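Flistside Cider Barn – Opening Check Before the Season
Checked by Rezaul Gamage, with Fergus Moncrieff for the press room
2022-03-10

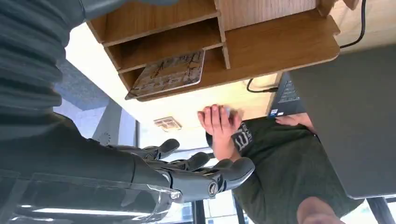
We do this check every year before the tasting room opens again in May. The order is the same as on the wall copy, so please keep the numbers when you answer by e-mail. OK means I looked and it is fine. FIX means before opening. WATCH means it can stay, but look again each week.

OUTSIDE AND PARKING

1. Gravel lot, holes and standing water – FIX
Two deep holes beside the orchard gate. A small car will hit the bottom there. Fergus has gravel left from the barn drain and will fill them.

2. Ramp to tasting room – OK
The handrail does not move. The rubber strip at the top was glued again in winter and holds well.

3. Picnic tables – FIX
The long table under the walnut tree has a split bench. I turned it upside down so that no guest sits on it. The others need only sanding.

4. Fence at the pond – WATCH
The wire is tight, but the corner post is soft at the ground. Families come on Sunday with small children, so I don't want to wait with this one until autumn.

TASTING ROOM

5. Exit doors and signs – FIX
Both doors open fully to the outside. The light in the sign over the back door is dead. I tried a new bulb and it is the same, so it must be the fitting.

6. Fire extinguishers – OK
All 3 have the tag of this year. The one behind the bar was hidden by a coat, please hang coats on the other wall.

7. Number of guests
The card says 60 persons seated, but it is the card from before we built the new bar. I asked the county office how many it should be now. Until they answer, we don't take bookings for a full room.

8. Glass washer – WATCH
It gets hot enough in the second cycle, not in the first. Run it one time empty in the morning. The seal of the door is a little torn at the bottom.

9. Draft lines – OK
Cleaned and rinsed, strip test clean. The Lennox line (dry cider) still has the old faucet, which drips if you close it slowly.

PRESS ROOM AND CELLAR

10. Press guard and stop button – OK
Fergus ran the press without fruit. It stops when the guard is lifted, and it stops with the button. We repeated this three times.

11. Floor drain – FIX
Slow. There is still pomace from last season in the trap and it smells. Clean it before anybody washes a tank.

12. Tanks – OK with comment
The 3000 liter tank has a new gasket on the manway. The 1090 liter tank is dry and open. Please do not close it before it is sanitized, last year somebody did and we had mold on the lid.

13. CO2 alarm in cellar – FIX
The alarm makes sound at the test button, but the sensor is past its date. I ordered one from Pevon. Until it is changed, go down with a second person and leave the door open – also if it is only for one minute.

14. Gas bottles – OK
Chained, caps on the spare ones. Rellell takes the empty ones at the next delivery.

15. Ladder to upper tanks – FIX
One rubber foot is missing. I put red tape across the steps.

FIRST AID AND PAPERS

16. First aid box – FIX
No burn gel, and the eye wash is expired. The plasters are nearly finished.

17. Cleaning chemicals – WATCH
The caustic and the acid were standing on the same shelf again. I moved the acid to the lower cabinet in the press room, and there it should stay. The data sheets are in the blue folder, but the one for the new sanitizer is missing.

18. License on the wall – OK
Readable from the door, correct address.

Fergus does the outside points and the drain, I do the rest. When a point is finished, write your initials next to the number on the wall copy and do not erase the old comment. I will walk through all the FIX points again in the last week before opening.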